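Heruvdale Folding City Map with Street Booklet
Second printing, Rilitz Maps
$11

In stock, ships folded

I drew the first version of this map because I got lost on the way to my own dentist. I'd lived in Heruvdale for years by then! The city sits on both banks of the river, and the streets on the east side were laid out before anybody thought to line them up with the west side, so you cross a bridge on one street name and come off it on another. The phone gets you there, sure, but it never shows you how the whole place hangs together, and that's what I wanted on my wall (and in my coat pocket).

So you get two things in the sleeve. One is the map itself, a single big sheet printed on both sides. The front is the whole city out to the ring road, and the back is a close-up of downtown, with the college, the covered market and the ferry landing drawn large enough to read on a moving bus. The other is a 68-page booklet with the street index, 3,437 entries, plus short notes on the neighborhoods: when they were settled, who built what, where the old city limit ran. Valquíria Marinho wrote the neighborhood notes, and I could read her on Grudstead all day. It was a separate town with its own mayor and its own brickyard before the city swallowed it, and people out there still say they're "going into Heruvdale" when they catch the tram.

What's new in this printing: the Kwofie Bridge is open to cars again, so it's back to a solid line. The number 11 tram now runs all the way to the hospital. I fixed two street names in the north end that I'd spelled wrong (thank you to everyone who wrote in, and there were a lot of you). The index type is a notch bigger too.

The sheet is a coated paper that takes pencil well and ballpoint less well. It folds down to fit a jacket pocket. If you want it flat for framing, put a note in with your order and I'll send it rolled in a tube for the same price, though the booklet then comes in its own envelope.
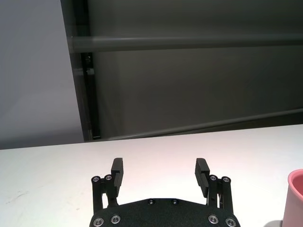
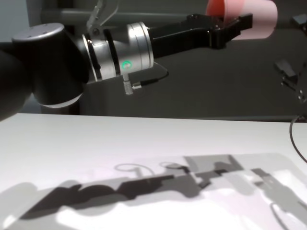
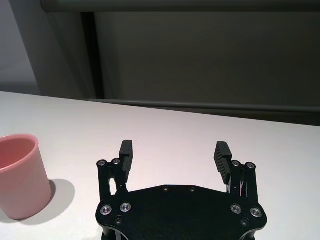
Color took me longer than anything else on the new map. The first printing had the parks and the old quarter in two greens that looked far too much alike, and I heard about it. Parks are still green, but the old quarter is now a soft, muted salmon pink, very close to the pink cup in the last picture, and Grudstead has a pale yellow all to itself. The river went a shade darker so the bridge names stand out.

I printed 2,000 of these and the last batch was gone by July, so if you need a stack for a classroom or a front desk, write to me first and I'll set them aside. Corrections are welcome at the same address. The next one already has a roundabout to add.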